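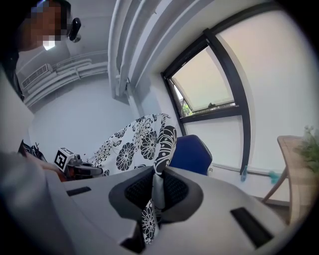 What does Nesetti do with recordings from hand-held grippers?

It takes the video and inertial data from each device, recovers a 6-DoF trajectory for both hands, aligns the clocks, and writes a training set a policy can read.

Nesetti is the processing suite from Sarmiento. I ran the desktop version for several weeks against 17 hours of two-handed recordings, most of them involving cloth and household furniture. The comparison was Uvell, the set of scripts our group at Clunholm has maintained until now.

Installation took one afternoon. The package pins its own version of the optimizer, which conflicted with ours, so it lives in a container. The calibration wizard asks for a printed board and a slow sweep of each camera. It rejected my first two sweeps for motion blur and named the bad segments, a courtesy Uvell does not extend.

Tracking is the main reason to buy it. Uvell treats each hand as a separate problem and joins them afterward. Nesetti solves both together and uses marker cube detections on the opposite gripper as relative pose constraints. On two-handed cloth work, where the fabric fills much of the view and moves, the difference is clear. Inter-gripper distance held steady through regrasps that made the old pipeline jump. 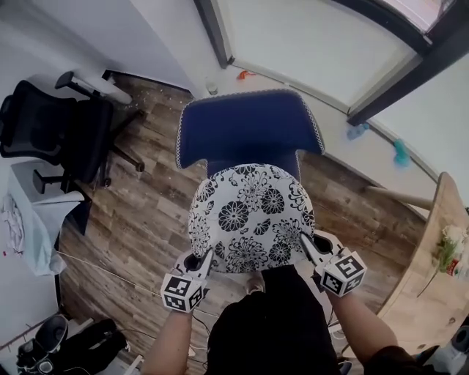
Seat covers and cushions remain the hardest category. Repeated floral prints produce plenty of strong features, all attached to something that deforms. The dynamic mask handles most of this, but its default threshold is too permissive for high-contrast patterns. Lowering it to 0.4 cut the lost segments sharply. The setting is buried in a YAML file and missing from the manual. Aitana Rivas found it by reading the source.

Time alignment works at 60 Hz and resamples without fuss. Head camera streams are accepted as a third view, though extrinsics must be entered by hand.

Gripper width estimation is weaker. With thin fabric between the fingers the reported opening flickers between closed and nearly closed, and the exported action inherits the noise. Candela Miranda wrote a median filter as a post-processing hook, and the hook interface is clean enough that this took her a morning.

Batch export of 2,000 episodes finished overnight on one workstation. Failed episodes go into a separate folder with a readable log. The viewer is slow above 19 open tracks and crashed twice while scrubbing; no data was lost.

Version tested: 2.3, Linux. Rating: 4 out of 5. We have moved new bimanual recordings to Nesetti and kept Uvell for the single-arm archive.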